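**Gamton Cricket Club to host women's T20 round in August**

Gamton Cricket Club will host the opening round of the Mestel Women's T20 Shield this August, with 4 teams playing across two grounds and the final going ahead under lights at Kitau Park.

The club was awarded the round after finishing last season's home fixtures with a new turf square and upgraded practice nets. Kitau, Abubakari, Mestel and Gamton will each play the other three sides once before the top two meet in the final. First ball in the early match is at 9.30 am and gates open at 8.30 am.

Gamton captain Araba Lamptey said her side had used the winter to work on its bowling at the death, an area that hurt the team last year.

"We lost two games in the last over and both of them were ours to win," Lamptey said. "The batting has been fine. What we've practised is bowling to a plan when there's noise and the ball is going everywhere."

Lamptey finished last season with 705 runs in all matches, the most by a Gamton player in the women's competition. She also took over the captaincy midway through the year and will open the batting again. Her highest score, 52 not out against Abubakari, came in a low-scoring match that Gamton won by three wickets.

Abubakari come in as holders and have kept most of the squad that won the Shield. Kitau have a new coach and a younger list, and will be without their first-choice wicketkeeper, who is recovering from a broken finger. Mestel are back in the top division after two seasons away.

Matches will be played under standard T20 conditions, with a six-over powerplay and no reserve day. If rain prevents a result in the final, the side that finished higher on the table will take the points — net run rate will separate teams level on wins.

The final starts at 6 pm. Last year's decider drew a crowd of 914, a record for the competition, and the club has added temporary seating on the eastern side of Kitau Park.

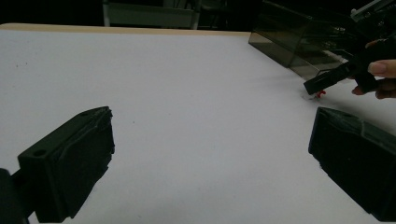
*By the Gamton Cricket Club media desk*

Entry is free for club members and children under 16. Adult tickets are sold at the gate and cover all matches, including the final. Food stalls will run from mid-morning until the innings break in the final.

Parking at Kitau Park is limited and the Gamton ground has street parking only. A shuttle bus will run between the two grounds during the day.

Squads will be named in the week before the round. Media wanting accreditation or an interview with Lamptey should contact the club office during business hours.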